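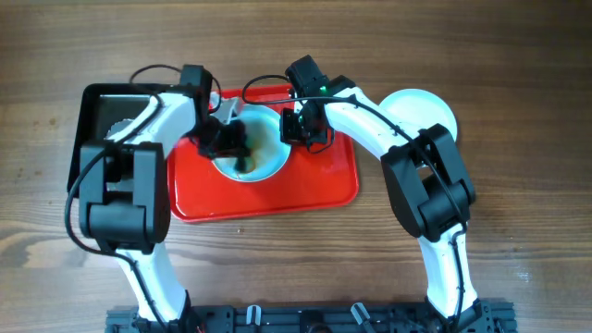
Jallska two-arm table unit

The Jallska is a pair of small robot arms on one base rail, made for the clearing end of a canteen or café kitchen. It handles trays, bowls and plates at a bench. It does not wash anything.

What it does
Staff set a used tray down between the arms. The arms take the crockery and cutlery off it and sort them to either side. Anything the unit is unsure of stays on the tray for a person to deal with.

What changes for staff
Someone still has to be on the station. At the Dondico works canteen, which serves over 1000 meals in a busy week, the person who used to scrape and stack now loads trays, keeps an eye on the arms and fills the dishwasher racks. Nuala Keane, the kitchen manager, kept her rota at the same hours and moved the afternoon prep earlier. Two of her team asked for more training on the stop and restart steps, so that is now part of the install.

Dede Aryee on the late shift: "My wrists are better. It's slower than me at two o'clock, so we do the rush by hand."

In use
Keep the bench clear of loose cloths and paper. Check the cables on the outside of both arms before each shift. Wipe the grippers down with the power off.

Details
Bench depth needed: 81 cm
Reach per arm: 69 cm
Training: half a day for each shift, on site
Lead time: orders placed now ship in May

For a site visit, ask for Obed Tetteh. Spare gripper fingers are sold separately.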